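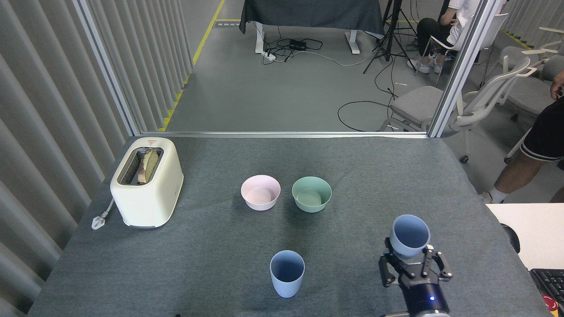
Tabletop cell 2 - control software release check
Build: Resance controller, release candidate, July
Filled in by: Fasil Hailu
Object set: kitchen (toaster, bowls, cups)

Run the list in order. Mark each item OK, FIX or HOLD. A HOLD stops the release until it is cleared and the item is run again.

SECTION A. BEFORE THE ARM IS ENABLED

A1. Controller version matches the release note on both machines.
OK. The logging machine was one build behind at first. Updated and restarted before going on.

A2. Joint limits file loaded, checksum matches.
OK.

A3. Workspace bounds match the table as it stands now.
FIX. The bounds file still had the back edge from the old table position, so the planner allowed the wrist too close to the rail. I measured again and saved new bounds. The old file should be deleted, not kept in the same folder with a similar name.

A4. Emergency stop cuts motion from the desk and from the software panel.
OK, both. The panel shows the stop state but does not say which one was pressed. Ticket is open, low priority.

A5. People seated or standing in the room are outside the arm's reach and know it is about to move.
OK.

SECTION B. PERCEPTION

B1. Camera stream steady for 10 minutes, no dropped frames in the log.
OK. Capture to pose estimate took 100 ms at the worst point. The limit on this cell is 120.

B2. Every object on the table gets a track and keeps it.
FIX. The two light blue cups have the same shape and color. When one is lifted past the other, Tritden swaps their track numbers. The pose is still right, but the planner then believes the cup in the gripper is the one on the table. Raising the weight on the gripper state cured it in replay. Needs a live repeat.

B3. Bowls segmented as separate objects when side by side.
OK. Pink and green both come out clean. Not tried with two bowls of one color.

B4. Power cord on the table appears in the obstacle map.
HOLD. The toaster is mapped well, including the bread sticking out of the top. The white cord is not. It is thin and lies flat on the cloth, and the height filter removes it. Until this is fixed, use the manual keep-out zone on the left side of the table.

SECTION C. PLANNING AND GRASP

C1. Plans to all test poses found within the time limit.
OK. Replayed 280 stored requests and 278 gave a plan. The other two ask for poses inside the toaster and are meant to fail.

C2. Held object is added to the collision model after the gripper closes.
OK, but slow. The arm can start moving before the cup is attached in the model - I saw this twice in the log. Asked Moges to make the motion call wait for the attach message.

C3. Cup stays upright within tolerance on transfer moves.
OK with the orientation constraint on. The constraint is off by default in this build. It should be on for anything with an open rim.

C4. Gripper force limit for thin-walled objects.
OK. Set from the object file, not typed in by hand.

SECTION D. LOGGING AND TOOLING

D1. Disk space for a full shift.
OK. 580 GB free, and a shift uses well under half of that.

D2. Episode files open in the Levomier viewer with arm state and video lined up.
FIX. Video runs ahead of the arm state by about 218 ms when recording starts before the clock sync is done. Block the record button until sync reports ready.

D3. Operator notes saved with the episode.
OK. The box still loses text if you press Escape.

RESULT

HOLD on B4. A3 is corrected, B2 and D2 need another run. The cell may be used for supervised tests at reduced speed with the manual keep-out zone loaded. No unattended runs on this build.

Next check to start at B1, 9:30 a.m., same objects in the same places.

F. Hailu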